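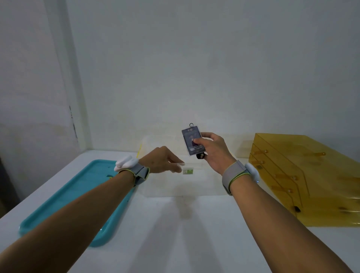 Badge in a plastic holder, on a desk.

The rink opened its doors at 5:30 in the morning and I was third in line, behind two dads with coffee. July is a strange month to care about hockey, but the Medunon Arena has its ice in all summer, and our women's league runs a short camp there before the fall season. I signed up again after a year off with a bad hip.

I play defense for the Skilturard team. We finished fifth out of eight last winter. I watched most of those games from the bench in a parka, opening and closing the gate, and I got good at it.

The first skate was mostly edges. Our coach, Soledad Carrillo, set out cones at both blue lines and had us go around them on the outside foot until our legs gave up. Then she had us do it backward. My left side was fine. On my right side I was slow coming out of the turn, and I could feel myself standing up too early. She told me to keep my chest down and leave it alone for now, so I did.

We scrimmaged for the last 20 minutes. I was paired with Yareli Solís, who has moved back from wing and likes to carry the puck. That suits me. I stayed home, she went, and we gave up one goal, on a rebound I should have tied up. I got my stick on the wrong side of the forward and she had an open net.
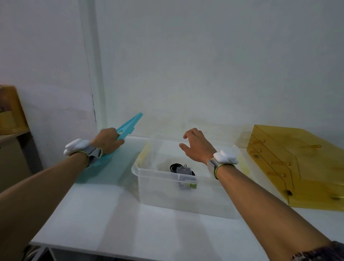 White tabletop, turquoise plastic.

The hip was sore that night but no worse than a normal sore. I did the band exercises and slept fine. The second day I took off, which was the deal I made with my physical therapist before she would agree to any of this.

Day three was special teams. We ran the same penalty kill as last year, a plain box, with the far defenseman dropping down when the puck goes below the goal line. I had forgotten how much of it is talking. By the end I had lost most of my voice. Chávez, our goalie, says she prefers me hoarse.

A few practical notes for anyone thinking about the fall session:

Registration is through Irenent again this year. My confirmation number was 1381 and the desk wanted it before they would hand over a locker key, so write yours down.

The lockers are the short ones. A full-size goalie bag will not fit.

Rink 2 is colder than Rink 1. Bring a second base layer.

The skate sharpener is closed until after lunch – get your blades done the day before.

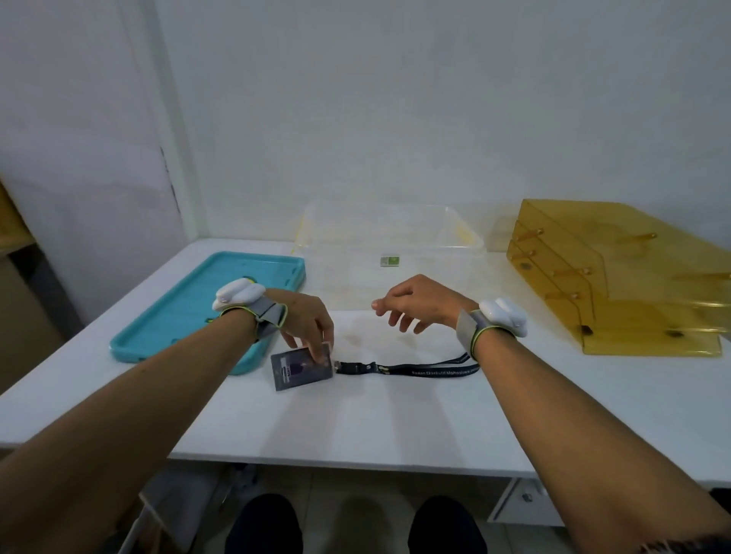 What I'm working on before September

Right-side turns, mainly. There is a public skate at noon that is nearly empty in summer, and I can get in half an hour of crossovers without running into anyone. I also want to shoot more. I had no goals two seasons ago and only took a handful of shots from the point, most of them into shin pads.

Soledad wants us to pick our pairs by the end of camp. I would like to stay with Yareli. We have two more skates to sort it out, and the last one is a full game against the team from across the river – 3 periods, running clock, real refs.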